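Protecting the Table When You Glue, Paint or Repair

In my family the kitchen table is also the workshop. My children paint on it, my wife Marta cuts fabric on it, and I repair small things on it after dinner. After I ruined one good table with shoe glue, I started to be more careful, and these are the habits which stayed with me.

Newspaper is the most common cover, but I stopped to use it for glue work. The ink comes off on wet hands and the sheets are too thin. Brown wrapping paper is much better. I buy it in a roll 37 inches wide, and one roll lasts us from February until the summer. My neighbor Alcides prefers old bed sheets, but paint goes through a sheet very quickly.

Cut the paper a little smaller than the table. If it hangs over the side, somebody will catch it with the elbow and the cup of paint will follow. Paper from a roll wants to curl. Roll it the opposite way for a few minutes, then lay it with the curl facing down. Small wrinkles do no harm.
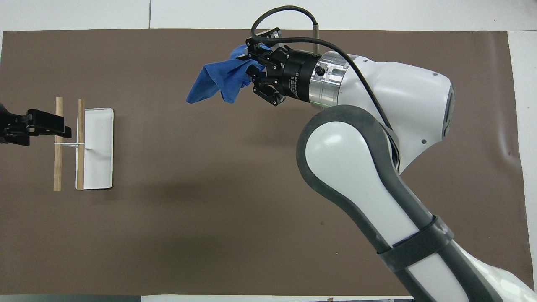

Brown paper over a white tabletop, with a strip of the table left free at the side.

For fixing the paper I use masking tape, in short pieces, only at the corners. Do not leave the tape overnight. On a painted table it can take the paint with it, and on a varnished one it leaves a sticky line. If the line is already there, rub it with a drop of cooking oil, wait three minutes, and wash with dish soap.

Wood glue that falls on the bare table should be wiped at once with a damp cloth. If it is already dry, put a warm wet cloth on it and lift the softened glue with an old plastic card. Never use a knife. For super glue I had good results with nail polish remover on glass, but it will damage varnish and most plastics, so keep it away from these.

Used paper with dry paint can serve again as the bottom layer. Paper with linseed oil on it must not be folded into the trash, as it can heat up and start a fire. I spread it flat outside until it is dry and stiff.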